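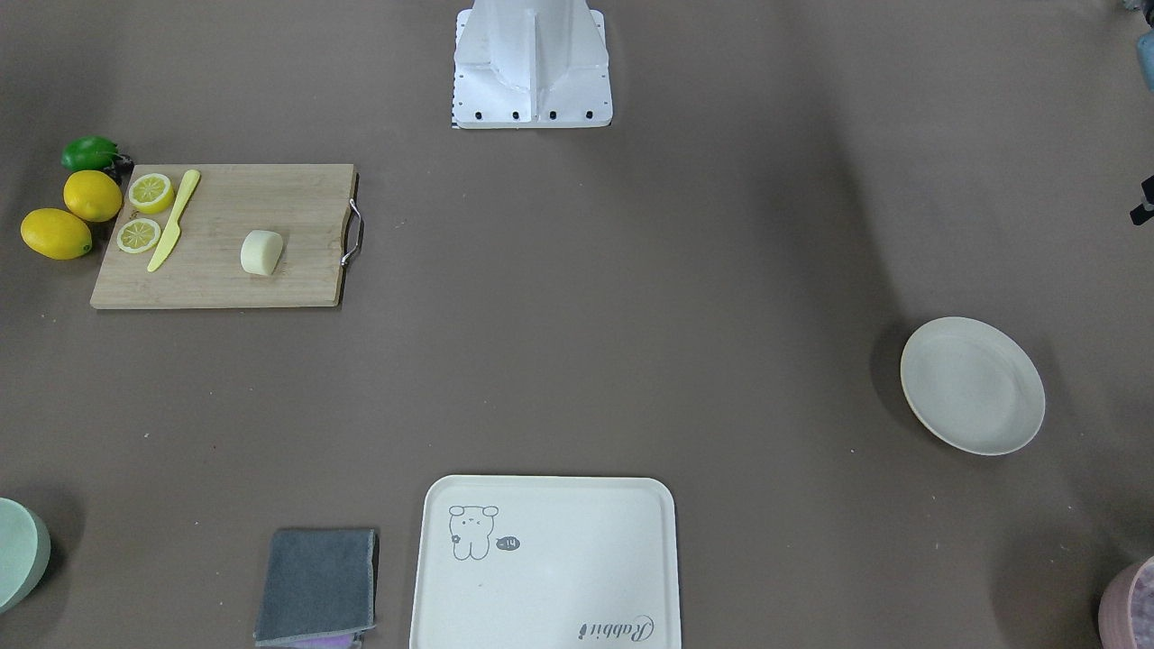

Our group looked at what changed for the kitchen staff at Patatholm, a contract caterer, when part of the cold prep was moved to a robot station. The station was supplied by Clilla and is meant for small, repeated jobs: placing slices, moving cut food from board to plate, setting a tray. We spent two shifts in the kitchen in October and talked to nine people who work there. Patatholm also let us read the shift logs.

## 1. Background

Patatholm sends out 3,000 cold plates in a normal week. Before the station, all of them were put together by hand at one long table. The work is light, but it is the same few movements over and over, and the staff rotated off it every hour because of sore wrists and shoulders. Filling those hours was the main problem for the shift leads.

The station does 200 plates on a morning shift. Everything else is still done by hand. At the site in Nillmont, which we didn't visit, the same setup is planned for next year.

## 2. The work at the station

The person on the station lays out the board, plate, tray and cloth before the run starts. Fruit is washed and sorted at the sink first. Lemons are sliced by a person, and the first slices go on the board next to the knife. The robot has no part in washing or in checking whether a lemon is good enough to use.

The layout matters more than we expected. If the plate is too far from the board, the run takes longer. If whole fruit sits too close to the slices, the operator has to stop and move it. One worker told us she now sets her own kitchen counter the same way.

A big stretch of table is kept clear between the board and the plate. New staff tend to fill it with things they want close by, and this was the most common note in the logs. There were 116 stops in the first month, and most were put down to layout - only a few were put down to the machine.

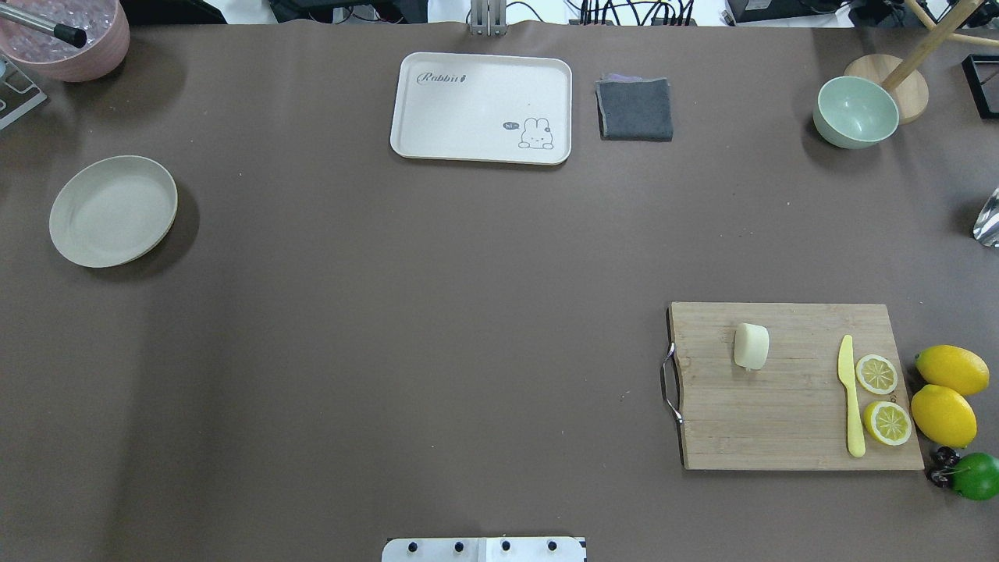 ## 3. What changed for staff

- **Less rotation.** People on hand plating now change over every two hours.
- **A new task.** Four people have been trained to run the station. They get the same pay as before, and three of them thought it should be higher.
- **Less talk.** The long table was where people talked. The station operator works alone for most of the shift, and two people asked to go back to the table for that reason.
- **Earlier start.** Setup begins at 5:40 a.m., twenty minutes before the old start time.

No jobs were cut during the period we looked at. Two people who left were not replaced, and staff read that in different ways.

## 4. Limits of this report

We used the Courtois interview sheet from class, which has no questions about working alone, so we added our own. Nine people is a small group. We also only saw morning shifts, and the afternoon team may see things differently.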